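Galleo Rehearsal Mixer – Set-Up Guide for Bands

Section 4: Getting your band plugged in and sounding decent

Last revised November 25, 2020

If you skipped Section 3, go back and do the power-up check first. I'll wait. Everything in this section assumes the Galleo turns on, the front lights have gone from red to green, and you've got the Walari app on a phone or tablet. You can run the mixer without the app, and I did for my first few months, but you'll be squinting at tiny knobs while your drummer gets bored and starts playing fills.

I wrote this for a regular four-piece: drums, bass, guitar, and somebody singing. If you've got a horn section, the same steps work, you'll just be doing more of them.

What you need before you start

One mic cable for each singer, plus a spare
Instrument cables for bass and keys
A mic and stand for the guitar amp
At least one powered speaker, or headphones for everyone
The Samir breakout box, if you bought the bundle

The Samir box is the little stage box with the long snake cable. It's there so your drummer and singer don't have to run cables clear across the room. Small bands can live without it.

Part A: Plugging in

1. Turn the main volume all the way down. Do the same for every headphone output. I know, I know, but I've blown out a pair of headphones and very nearly my left ear by skipping this.

2. Plug the vocal mic into channel 1. Put the singer on channel 1 every time, at every practice. You'll reach for that channel more than any other, and it's nice when your hand knows where to go.

3. Plug the bass into channel 2 and press the button marked INST. The button lights up when it's on. If you leave it off, the bass will sound thin and sort of sad, and your bass player will blame the strings.

4. Mic the guitar amp and run it to channel 3. Point the mic at the edge of the speaker cone, not the dead center, and get it close – a couple of fingers away from the grille is plenty. Move it a little at a time until you like what you hear.

5. Mic the drums on channels 4 and up. In a small room you can get by with one mic on the kick and one overhead. The snare will find its way into every mic you own without any help from you.

Note: If you're using the Samir box, its inputs show up as channels 9 through 12. You can rename them in the app, and I'd do it right away (press and hold the channel number, type the name, tap Save).

Caution: Only turn on 48V power for mics that need it. Most handheld vocal mics don't. Some older ribbon mics can be damaged by it, so check the paperwork for yours if you aren't sure.

Part B: Setting levels

Set levels one person at a time. This is the part bands rush through, and then they spend the whole night turning each other up.

6. Ask your singer to sing the loudest part of your loudest song. Talking into the mic doesn't count, and neither does "check, one, two." People always sing louder once the band kicks in.

7. Turn up the gain on channel 1 until the meter is mostly green with a yellow flicker on the big notes. If you see red, back off a hair. Have them go again.

8. Do the same thing for bass, guitar, and each drum mic. Give everyone a good 20 seconds of real playing. Please ask the guitarist to turn on whatever pedal is the loudest one, because it's coming sooner or later.

9. Bring up the main volume slowly while the singer sings alone. When the voice fills the room comfortably, stop. Now add the bass, then the drums, then the guitar. Build everything around the voice and you'll still be able to hear the words by the last chorus.

Caution: If you hear a howl or a whistle starting, pull the main volume down first and figure out the cause second. Usually the mic is pointed at the speaker. Turn one of them.

Part C: Making the room behave

Bare walls bounce sound around, and long skinny rooms are the worst for it. You'll hear a boomy low end at one end of the room and almost no bass in the middle. A few cheap fixes go a long way.

10. Set your speakers at a short wall, pointing down the length of the room. Keep them a foot or two out from the corners if you can spare the space. Corners pump up the bass.

11. Put the drummer on a rug. A thick one helps with the sound and keeps the kick drum from walking away.

12. Hang something heavy on at least one of the long walls. Moving blankets are ugly and they work great. A couch is good too, and so is a bookcase full of books.

13. Open the Walari app, tap Room, and run the Quick Tune. The speakers will play a sweep that sounds like a slide whistle, so warn everybody and keep quiet until it stops. The app picks an EQ curve for you. I usually take its low-end changes and ignore what it does up top – it likes things duller than I do. Keep your own ears in charge.

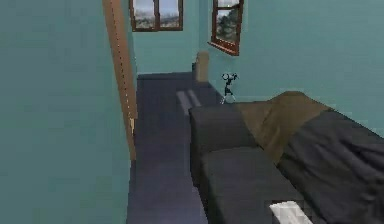 Part D: Saving your setup

Do this before anyone touches anything.

14. In the app, tap Scenes, then Save As. Give it a name you'll recognize later. I have one from last June called "good one," and I have no idea which practice space it was for. Put the room and the lineup in the name.

15. Tap the lock icon if you share the mixer with another band. They can still load your scene, they just can't save over it. The Galleo holds 100 scenes, so there's plenty of room for everybody.

Note: Scenes save your EQ, effects, and fader levels. They don't save the gain knobs on the front panel, since those are real knobs. Take a picture of them with your phone, or stick a bit of tape next to each one and mark it with a pen.

Part E: Recording practice

16. Push a USB drive into the slot on the back. If it's brand new, the mixer will ask to format it. Say yes only if there's nothing on it you want to keep.

17. Press REC once to arm, and again to start. The light blinks when armed and stays solid while recording. I've played an entire set to a blinking light. Solid means it's rolling.

18. Press STOP and wait for the word "Done" before you pull out the drive. A long take needs a little while to finish writing.

You'll get one stereo file plus a separate file for each channel. The stereo file is fine for sending around to the band. If you want to mix the separate tracks, drag the whole folder into Eseo or whatever recording software you already use. Eseo will read your channel names and label the tracks for you, so that renaming back in Part A pays off now.

If something isn't working

No sound at all: check the mute buttons, then the main volume, then the speaker's own power switch. In that order.

One channel is dead: swap the cable before you do anything else. Then try the same mic on a different channel.

Steady hum: try plugging the amps and the mixer into the same power strip, as long as you stay under the strip's rating. Never cut or tape over the ground pin on a plug.

The app won't connect: close it all the way, switch the phone to the mixer's own Wi-Fi network, and open it again. If it still sulks, restart the mixer with the main volume down.

Section 5 covers headphone mixes, so everyone can have as much of themselves as they want.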